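Cups and lids: what we buy, how we store it, what we throw away
Speaker notes, October 2022
Satish Chaturvedi, Flovska canteens

Slide 1. Title

Say who I am and leave it there. I look after stock for the Flovska canteens. Before that I ran the counter at the Nastton site for three years, so most of what follows comes from standing behind it.

Ask who in the room does their own ordering. Wait for hands. If it's most of them, skip slide 2.

Slide 2. Why talk about cups

A plain white cup is the thing we handle most and think about least. At Nastton we got through 642 in a normal week before the refill offer came in. They arrive in sleeves, the sleeves arrive in boxes, and the boxes go wherever there is floor.

In April we did a proper stock check. We found 155 cups that could not be sold. A few had been crushed under other boxes. Most had come out of a torn sleeve and been left on a shelf without cover, and we don't serve from those.

Slide 3. Plain white

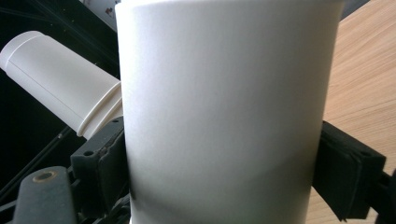
We stopped buying printed cups at the start of the year. The printed ones came from Szabó and there was nothing wrong with them, but each site had its own design and one site could not lend to another. With plain white, a site that runs short can ring the next one and have a box sent over.

Two complaints came in when we changed. Customers could not tell large from regular when both were on the counter, and staff at the till had the same trouble. We now keep the two sizes on different sides of the machine, large on the left. It has settled down.

Pause for questions on cost. The price per cup is on the handout – don't read it out.

Slide 4. Storage

Main points:

Sleeves stay closed until they are needed. One open sleeve per size.
Boxes go on the second shelf, never on the floor and never under the syrup.
Stand loose cups upside down on a clean tray. Stacks of 14 at most. Taller than that and they lean.
Lids live next to the cups they fit. We had them in another cupboard for years and I can't give you a good reason for it.

Mention the Makby shelving if anyone asks. It is deep enough for two boxes, which sounds useful, but the back box gets forgotten. We turned ours so the short side faces out.

Slide 5. Reusables
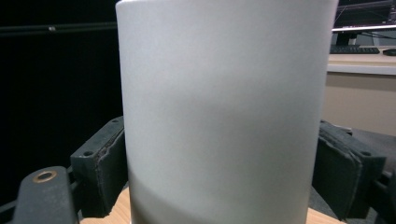
The refill offer gives 20p off if you bring your own, or you can borrow one of ours and hand it back. We began with 80 to lend. By the summer a good number had gone home with people and stayed there. Emails did very little. A crate by the exit with a large sign brought more back in a week than the emails had in a month.

Washing is the part to plan for. Tall shapes take up a lot of rack and hold water in the base if they go in at an angle. Check the height of your machine before you order anything. We didn't, and the first lot had to be washed by hand until we changed the top rack.

Leave five minutes for this slide. Someone will ask about tea stains – bicarbonate and a soft cloth, then through the machine as usual.

Slide 6. What to do next

Ask each site to do a stock check before the next order. Count sealed sleeves only. Open ones don't go on the form.

Forms back to me by email. Spare handouts are on the chair by the door.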